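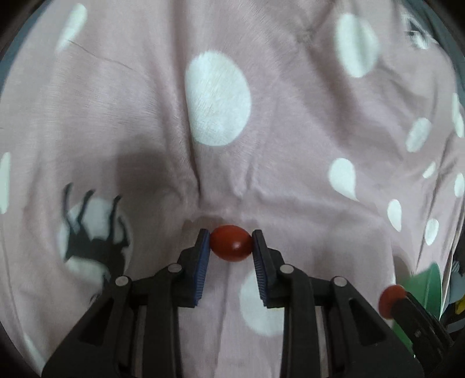 What does a buyer get in the Kragh hand-held gripper kit?
Two hand-held grippers, spare finger pads, a charging dock, and a year of access to the Pistberg software that turns recordings into training files for a robot arm.

Robotics Products in Use, Unit 4: Evaluating a Kit
Handout prepared by Olga Toledo. Lab section: Ashton Sheehan, Mostton building, lower level.

Read this before lab. Bring the price sheet from Unit 3.

1. Background
Kragh sells the kit to labs and small food handling firms that want to teach an arm to pick by showing it. A person works the gripper by hand and the arm later repeats the motion. The main competing product in our review is the Hukia glove. It costs less but does not share its finger shape with any arm, so the recordings need an extra conversion step. We cover conversion in Unit 5.

2. Fingers and pads
The fingers close in parallel. The ridged blue pads do most of the work on smooth, rounded items such as a cherry tomato, where bare plastic tends to slide. Pads are a wear part. Kragh sells them in sets and the price sheet lists them under consumables, so count them as a running cost and keep them out of the purchase price.

When you try small produce, grip it across the long axis first, then end to end. End to end gives less contact area and shows pad problems sooner. Use a patterned cloth under the items for half of your trials. A plain table is easier for the software to handle and will make the kit look better than it is.

3. Cost
The kit is listed at $2,000. The software renewal is billed separately after the first year. Shipping for repairs is paid by the buyer. Training is sold as a 60 minute video call, and one call is included.

4. Points to check in your review
Grip force: is it set by the hand or limited by the tool?
Weight after a long session. Write down when your wrist gets tired.
Screws: are the fingers easy to remove with a common driver?
File export: does it work without a Pistberg account?
Warranty terms on the pads (see the back page of the manual).

5. Write-up
Two pages, single spaced. State what you would buy and for what job. Attach your trial sheet. Late work goes to Ashton Sheehan by email. Return the pads to the bin marked Kragh, used ones included.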